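How to run a hands-on gripper demo for visitors

I put this together in March 2021 after my first open day for Niltano, my little hand-held gripper project, and I'd do it all again tomorrow!

1. Lay out the sorting job. Pink plastic sheet down, tray on the right, fruit spread out where people can reach it. Plates go at the back.

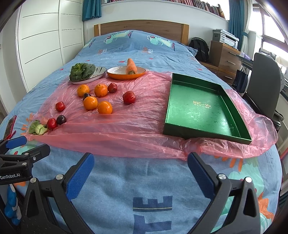 2. Fill the tray. Let folks pick their own favorites (everybody has opinions about fruit). Go slow on the first few, then hand the grips over.

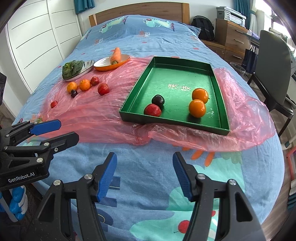
Apple, plum and two oranges in the green tray.

3. Teach the squeeze. Bring both pads in from the sides, keep your wrists loose, and lift just a little before you go anywhere.

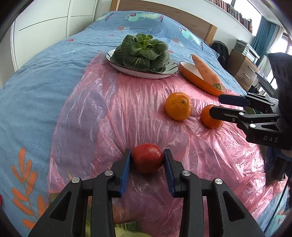 Abou Jaoude wrote in afterward: I kept squeezing way too hard until I watched the pads and forgot about my hands. Could you put that on the sign next time?

Yes, going on the sign! I've got 17 tips on there already, so one more won't hurt.

4. Try two grippers at once. Big and small pieces feel really different, so swap sides halfway through. 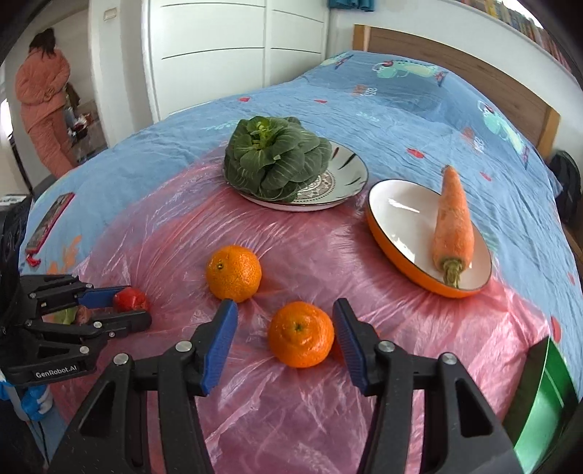 Open wide, come down over the mandarin, then close.

Next one's in November, at Kurkance. Bring a friend!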